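A proper review of our new ceiling lights, five months in

We moved into our unit at Norkness last October, and I don't think any of us gave the lighting a thought until the afternoons began drawing in. The old fittings hummed, two of them flickered, and by half past three I had a headache most days. So I asked if we could try the Plostton tube lights, having had one over my workbench at home for years (I'm very fond of it!), and to my surprise the answer was yes.

They came from Stoltetti on a Wednesday, well wrapped, at 116 pounds for the lot, with the end caps and brackets in the same box. The electrician was done before lunch. He did grumble a bit over the corrugated ceiling and where the fixings should go, but once he'd settled on that he rattled through the rest. 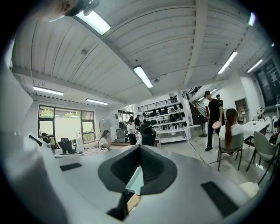 The tubes lit on a working day, with the big black-framed window on the left.

Now, the light itself. It's a clean, even white, bright enough to read small print by but without that chilly look I remember from school corridors. Those of us with desks by the window hardly notice it before lunch, as the daylight and all that greenery outside do most of the work, but later on it's lovely to look up from a page and not be squinting. My own desk is further back and I'd say I've gained the most. I've given up my lamp altogether and taken it home.

A few grumbles, to be fair. The tubes take a second or two to come on, which still catches me out first thing in the morning. The instruction leaflet is printed so faintly that we had to take it over to the window to read it. And there's no dimmer, so on gloomy days it's all or nothing, and I'd happily have paid a little extra for one.

Would I buy them again? Yes, and I've already priced up another set for the storeroom. Four stars from me, and I'd make it five if they sorted out that leaflet.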